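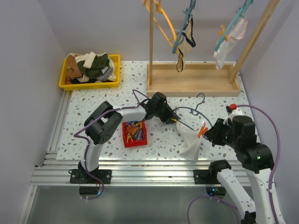

Dralik is a small clipboard manager for Windows that keeps a history of what you copy and lets you paste any of it again later. It sits in the notification area and opens with a single shortcut (Ctrl+Shift+D unless you change it). Text, links, file paths and images are all saved. Anything you want to keep can be pinned, and a pinned clip is held the way the orange clothespin holds the white cloth: it stays at the top of the list when newer clips arrive and it is not removed when the history is cleared.

The history holds up to 2396 clips. Once it is full, the oldest unpinned clip is dropped each time a new one comes in. You can set a lower limit under Options > History. Search works as you type and looks through the full text of each clip, including the lines that don't fit in the preview. Press Enter to paste the selected clip, or Shift+Enter to paste it without formatting.

Clips can be sorted into groups. A group can have its own shortcut, and you can set a rule so that, for example, everything copied from your mail program goes into a group called Mail. Clips that match no rule go to the general list.
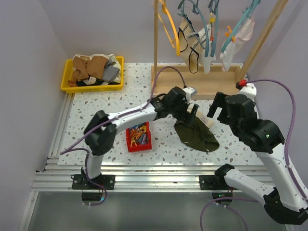 Clothespins in a red box, clothes in a yellow bin.

Programs can be excluded from the history. Add your password manager here before you do anything else. Dralik does not connect to the internet except to check for updates, and the check can be turned off. The history file is stored in your user folder and can be encrypted with a password. If you lose the password, the file can't be recovered.

What's new in version 3.4 (12 Jul 2020)
Group rules can now use the window title
Images copied from spreadsheets no longer appear twice
Pinned clips can be reordered by dragging
Import from Wuisan clip files (.wcl)
Fixed: preview stayed open after switching to a second monitor

Requirements
Windows 7, 8.1 or 10, 32-bit or 64-bit
Download size: 1518 KB
Memory in use with an empty history: 241 KB above the base process
No administrator rights needed for the portable version

License
Free for home use. Offices need a Sarnmont business license, sold per computer, with one year of updates included. The portable version has the same features as the installed one but does not start with Windows.

Known issue: clips larger than 348 MB are skipped without a message. A warning is planned for the next release.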